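Sorting and Storing Small Parts in the Home Workshop

Filed under: Workshop, Storage

Most small parts are lost between the bench and the drawer. A screw comes out of a hinge, goes onto the nearest flat surface, and is swept up with the sawdust. The methods on this page deal with that short period, and with the longer-term storage that follows it.

Start with the surface

Sort on a light, plain surface. Dark screws, springs and washers show clearly against white or pale gray, and a matte finish keeps glare down under a bench lamp. An offcut of white shelf board works well. Glue a thin strip of wood along the back and both sides so that parts cannot roll off, and leave the front open for your hands.

Keep the board for sorting only. Glue drips and pencil marks make small parts harder to see, and a cut in the surface will catch the point of a pin or brad. Wipe it with a damp cloth and dry it before metal parts go on.

Trays for work in progress

A drawer cabinet is for storage. During a job, use something shallow and open that stays within reach of your working hand. 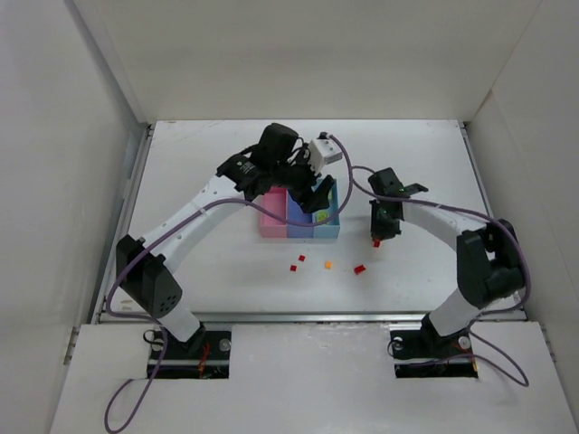

Compartment count matters more than tray size. With too many sections, parts get dropped into whichever one is closest and the sorting has to be done again. Three compartments, as in the small open tray shown, will cover most repair jobs: fasteners in the first, parts to be cleaned in the second, parts to be replaced in the third. Set the loose pieces down in front of the tray and move them in one at a time. If a job produces more than three kinds of part, add a second tray and label it with tape.

For disassembly, load the tray from left to right in the order the parts come off. Reassembly then runs from right to left. Do not mix fasteners of different lengths in one compartment, even when the heads match. A long screw driven into a short hole will come through a cabinet door or crack a plastic housing.

Magnetic dishes

These hold steel parts well and are useful under a car or on a ladder. They have two drawbacks. Brass, aluminum and most stainless parts will not stay put, and small steel screws can pick up enough magnetism to collect filings. Keep them away from watch parts and small bearings.

Drawer cabinets

The Drindisa 7-drawer cabinet is the one in use in this workshop. The drawers have a rear stop, so they do not fall out when pulled in a hurry, and the dividers fit tightly enough that thin washers do not slide under them. The Villalba cabinet is cheaper and the drawers are deeper, but the dividers are loose. A bead of hot glue along the bottom edge fixes this – let it set fully before filling.

Put heavy items at the bottom. A drawer holding 100 wood screws is not a problem by itself, but a full top row will pull a wall-mounted cabinet forward if it is hung on plaster anchors alone. Screw into studs.

Labels

Label the front of the drawer with type, size and length, in that order. Tape one sample to the front if the part is flat enough. Paper labels under clear tape last longer than marker on bare plastic, which rubs off with handling.

Do not label a drawer "misc." Keep one jar for unsorted parts and empty it onto the board when it is full. Anything still without a home after 2 passes can be thrown out or recycled.

Damp

Steel parts in an unheated garage will rust in closed drawers. Put a packet of silica gel in each drawer that holds bare steel. Zisodeo packets can be dried in a low oven and used again; check the package for the temperature. Replace or dry them in May and again before the heating season.

A light wipe of machine oil protects drill bits and taps. Do not oil wood screws – the oil stains the work and interferes with finish.

Glass jars

Jars with lids screwed to the underside of a shelf save bench space and show their contents. Use two screws per lid, or the lid will turn with the jar. Keep them above head height only if the shelf is fixed at both ends, and do not use them for nails longer than the jar is wide.

Related pages: Sharpening Twist Drills; Cleaning Files; Mounting a Drimordale Bench Vise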